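Druteo > Visitors > Open day > Questions and answers

Open day at the Dirnport office: questions and answers

Last revised 2021-03-16. Questions not covered below go to Remzi Canpolat at the front desk.

What is being demonstrated?
Teaching by hand-held gripper. An operator holds the tool, performs a short tabletop task, and the recording is later used to train an arm. The open day covers the recording half and a replay of finished sessions on a monitor. No arm runs on the visitor side of the office.

How long does a visit take?
Each group gets one slot of 40 minutes. Groups are limited to 11 people. Late arrivals can join the next group if it has room.

Do I need to register?
Yes. Registration closes when all 130 places are taken. The October open day filled early, and the waiting list did not move much.

Can I try the gripper myself?
Yes, in the second half of the slot. Elif Naz Gökçe runs the hands-on table and will show you the grip first. Visitors work seated. Keep the fingers pointed at the table and move at half the speed that feels natural — fast wrist turns are the usual cause of a rejected recording.

Is the gripper left-handed or right-handed?
There is one for each hand. The two can be used together, but visitors start with one. 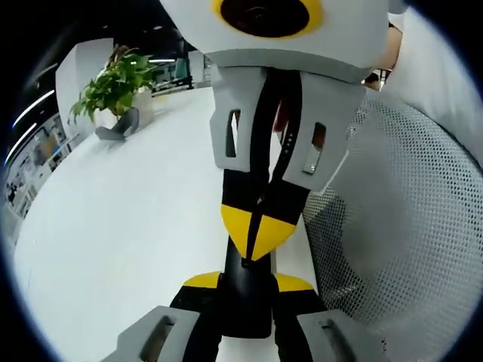
Left-hand gripper at the white table, fingers open.

What do the fingers close on?
Light household items up to 357 grams. Please do not bring your own objects. Glass and anything with liquid in it are not allowed at the table.

Will I be recorded?
Trial runs by visitors are saved to a separate drive and deleted at closing. The view is wide, so hands, sleeves and people sitting nearby can end up in it. Tell Elif Naz before you start if you want no recording at all. The gripper can be handled with recording off.

How many sessions have you collected so far?
The current set holds 3660 accepted sessions. Rejected ones are kept but not counted. We do not give out copies on the day.

Is there an age limit?
Visitors under 12 may watch but not operate the tool. School groups should write ahead so that a second operator can be scheduled.

How do I get there?
Use the Karakaya Street entrance. The main door is closed on open days. There is an elevator, and the route to the table has no steps.

Can I take pictures?
At the hands-on table, yes, without flash. Monitors in the work area are off limits.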